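6/26/20 – Lulldale sim, carton set

A good long day on the carton grasps, and I'm rather pleased with it. Rezaul got the plain tan backdrop loading properly, so we went straight on and added 11 fresh runs, which brings us to 2180. Three had to be thrown out (my fault, I'd left the old wrist offset in). Itzel would like more upright holds with the wrist view looking up the box, blur and all, and I'll carry on with those tomorrow. 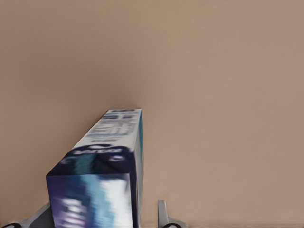
Do the blurred views stay in the training set?
They stay in, so long as the gripper log for that run is complete.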